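Shared workshop starts on table-clearing arm

2018-02-06

Members of the Zorncombe shared workshop have begun work on a small robot arm meant to clear a kitchen table. The group is building it from salvaged motors and has spent $860 so far, out of a budget of $1115.

Yoga Halim is doing the wiring and Saodah Ong is writing the control software. Ong tests each change in simulation at home before it goes near the motors. Her practice table has a white plate on it, along with an orange, a cucumber, an avocado and a can. 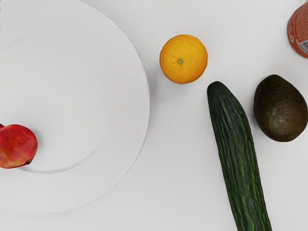 The arm itself still has no wrist joint. Halim said the first one cracked under load and a thicker part is being printed.

"I'd like 100 clean pickups in the simulator before we try it on the bench," Ong said.

The group hopes to show the arm to other members in March. The workshop's robotics bench is open to anyone who has done the safety course, which costs $20.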